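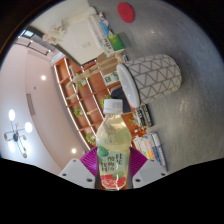
A bottle of pale yellow drink with a white screw cap.

So I finally got to the Plemberg drinks fair! Four years of saying I'd go, four years of finding out in March that I'd missed it, and this February I put it on the kitchen calendar in red marker and went. I took the early train, which gets in before eight, and then found out the doors don't open until ten. There's a bakery across from the station that does a very decent cheese roll, so I had two of those and read the program front to back.

The fair is in the old Stuna bottling works, down by the river. Stuna made mineral water and a kind of herb soda there until the plant shut, and the town kept the main hall more or less as it was. You still walk in past the weighing room, and the floor slopes toward the drains (wear flat shoes, I mean it). Admission was eight for the day and another four if you wanted the tour of the cellars. Get the tour.

Our guide was Kenji Yazzie, whose grandmother worked on the labeling line, and he was terrific. He took a group of us down to the spring room, where the water came up before they piped it to the filling hall. There are 46 steps down and no elevator, so keep that in mind if you've got bad knees like my brother-in-law. It smells like wet stone and pennies. Kenji let us taste the water from a tap in the wall and I'll be polite and say it's very mineral. A kid behind me said it tasted like a spoon.

I asked him why the herb soda went away and he said the recipe had 40 ingredients at one time and every new manager crossed a few off, until people stopped buying it. A small outfit called Tonow is trying to bring it back from an old ledger. They had a stand upstairs and I tried it: bitter, then sort of like celery, then sweet. I bought three bottles. My wife has since told me that was two too many.

Upstairs it's all stands, maybe a little too close together. By noon you had to turn sideways to get down the middle aisle. The Marchetti people had the biggest spot, right by the door, with lemon syrup and almond syrup and an espresso machine that never stopped hissing. They've been making syrup for 100 years, and they had the old copper pans out to prove it. Nice folks, but the line! I waited twenty-five minutes for a lemon granita, in winter, and I'd do it again.

What I like at these things is the bottled stuff from far away, the drinks I'd never find at my grocery store.
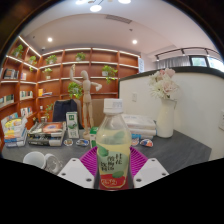 I can't read most of what's on the labels, so I go by color and by whatever the person at the stand tells me, and that has worked out fine so far. I had a plum drink that was salty and smoky (loved it), a chrysanthemum tea that was sweeter than I expected, and something with basil seeds in it that I had to kind of chew. If you go, bring your own cup. They charge a deposit on theirs and the line to get it back was as long as the one for the granita.

The talks were a mixed bag. I sat through one on glass recycling that was mostly charts. The one after lunch was much better - Arlo Dunleavy, who collects bottle caps, all of them different, 400 of them pinned up on boards like butterflies. He talked for an hour without notes and passed a few around. I got to hold a Stuna cap from the very first year, a heavy little thing with a cork liner that was crumbling at the edges. He wouldn't say what he paid for it, even when a lady in the front row asked twice.

A few practical things, for anybody thinking about next year. Parking by the river is hopeless, so take the train or use the lot behind the school and walk. The food inside is just pretzels and one soup, and the soup ran out by one o'clock. Restrooms are in the weighing room, down the hall on the left, and there are only two. Some stands take cards but plenty don't, and the cash machine near the gate was out of order the whole time I was there.

I left around four with a backpack that clinked all the way to the station. The Tonow bottles are in the fridge door now, if anyone wants to come over and try one.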